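Module Handling Cell, Shared Workshop Build
Project report, Group 8
06/11/2019

1. Purpose

The project set out to build a small cell that removes a circuit board carrier from a rack and puts it back, using a secondhand arm and parts made in the Brasby workshop. The budget was 2000 dollars, including the base frame and power supply.

2. Gripper

The first gripper, a Boltov parallel unit, had too little clearance between neighboring slots. We replaced its fingers with flat black plates, rounded at the tips and held with countersunk hex-socket screws. The screw heads must not stand above the plate or they catch on the next carrier. The Boltov body was kept.

The camera is mounted at the wrist and looks along the fingers. Its view is tilted relative to the rack, so the software rotates each image before it searches for the carrier edge. Blue carriers were chosen for contrast against the black gripper and the light grey rack parts.

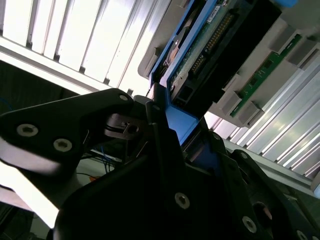
3. Grip position

The fingers close on the carrier only. The board inside has a double-row pin header, and any side load on the pins is counted as a failed cycle. Grip force was set by raising the motor current in small steps until the carrier stopped slipping.

4. Tests

We ran 40 cycles of removal and return. Failures fell into two groups: carriers that jammed on the way in, and images in which strong light hid the edge. A shade over the lamp is planned for January. The jams were traced to play in the base, which is bolted to aluminum extrusion. Tightening the base helped, but a second run of 20 cycles still had one jam.

5. Remaining work

The cable path needs strain relief near the wrist. Cycle time was not measured.

Related reports
Dumitrescu Linear Stage: Backlash Notes
Govstead Bench Supply Rebuild
Workshop Guide to Extrusion Frames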